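Subject: Re: [kitchenware] Stainless bowls directly on a gas burner

Bowl in position on the burner. Replies to Senga's points follow in order.
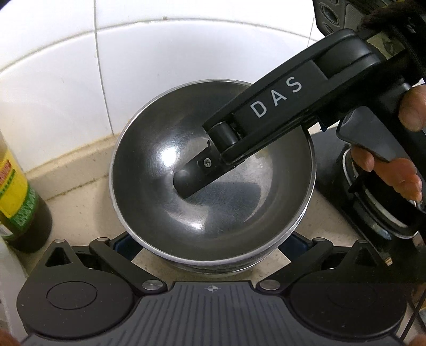
Senga Dow wrote on 2023-11-11:

> I would not put a mixing bowl on a gas burner at all. The steel is
> thinner than in a saucepan and there is no aluminum or copper in the
> base to spread the heat. Whatever you have in it will catch in a ring
> over the flame and stay cold everywhere else. I ruined a Dorau bowl
> this way making custard. It went brown in a circle and the base has
> rocked on the counter ever since.
>
> My other objection is the foot. On a bowl with any sort of raised
> foot, the part you want to heat is not the part touching the pan
> support. You lose heat out of the sides and cook the rim, then pick
> it up by the rim, having nothing else to pick it up by.
>
> If you only need to melt butter, use a small saucepan. What is the
> advantage supposed to be?

Custard is the worst case, and I would not try it over direct flame either. Egg mixtures need an even base or a water bath. My original question was narrower: warming liquids, melting butter and blooming spices in oil in the same bowl the dough gets mixed in afterward. The advantage is one fewer pan to wash and no fat left behind in the transfer. For an enriched dough the second one matters a little, as the amount of butter is small and a fair part of it stays on the wall of the saucepan.

On thickness. Agreed that it is single-layer steel. Mine is a Nunano and the empty bowl weighs 1,051 grams on the kitchen scale, heavy for its diameter. The Gistik bowls I had before were far lighter and I would not put one of those over a flame. Weight against diameter is a usable proxy if you have no caliper. It is only a proxy, because the rolled rim adds to the total and contributes nothing at the base.

On hot spots. You are right about the ring, and it can be demonstrated without wasting food. Dust the dry base with flour, light the burner at its lowest setting and watch where it colors first. On my stove the color starts in a circle matching the burner ports, with the center behind it. Do this with the window open. Two changes reduced the effect:

Lower flame than you think you need. The flame should end under the flat part of the bottom and not lick up the outside. If it comes past the flat, the sloping wall heats directly, and there is usually nothing against that part of the wall to take the heat away.

Liquid in the bowl before lighting. With milk or water covering the whole flat area, the ring effect mostly disappears, provided you stir. Butter should be cut up and spread over the bottom first. A single block in the middle leaves bare steel exactly where the flame is hottest.

On time. Cold tap water, 2 liters, smallest burner, no lid: 13 minutes to the first steady steam. I did not take it to a boil. A saucepan would be quicker, and anyone in a hurry should use one. For the quantity of milk that goes into a batch of rolls the difference is too small to care about.

On the foot. I think this depends on the bowl. There is a thin ring on the outside near the base of mine, where it rests, and the bottom inside is flat. The gap under the flat is small, and I have not found that it hurts anything at low flame. On a bowl with a tall separate foot, welded or crimped, I would expect exactly the trouble you describe, plus stress at the joint. Şükran Yüksel mentioned in the June thread that hers let water in between foot and bowl and then spat when heated. That is a good reason to leave that type alone. A round-bottomed bowl is out too, unless you have a wok ring.

On stability. Check this cold. Put the bowl on the pan support, fill it with as much water as you would ever use and push sideways at the rim. If it slides or tips, stop there. A wide bowl carries its weight high and some pan supports have prongs too far apart for a small base. I have a cast iron reducer from Aydoğan that sits on the prongs and fixes this, at the cost of a slower start.

On the rim. It gets hot, no argument. Up to a certain point I can hold it with a folded dry towel on each side. Never a damp towel. Keep the towel ends tucked up, away from the neighboring burner as well as the lit one, and turn off the gas before lifting. I also stopped stirring with a metal spoon, partly for the noise and partly for the heat in the handle.

On marks. The inside has picked up faint circular scuffs and a slight dullness. Those I put down to whisking and scrubbing, as they were present before I used it on the stove. Heat tint is a different thing: straw color first, then blue, usually on the underside. Mine has a trace of straw. A paste of citric acid and water takes most of it off in 7 minutes, rinse well after. Chlorine cleaners should be kept away from it.

As for your Dorau, a base that rocks after heating has probably bowed outward. You can confirm with a straightedge across the underside. Pressing it back cold may make it sit flat for a while, but I would expect it to move again the next time it is heated. Keep it for salad.

Still open, if anyone has measurements:

Does a clad mixing bowl exist at a sensible price? I have only found saucier pans, and the handle gets in the way of kneading.

Has anyone compared a flame diffuser plate with the cast iron reducer? The plate is lighter and would heat through sooner, but I suspect it lets the bowl slide.

What surface temperature does the rim reach? My probe does not read surfaces reliably and an infrared gun is no use on polished steel without a piece of tape on it.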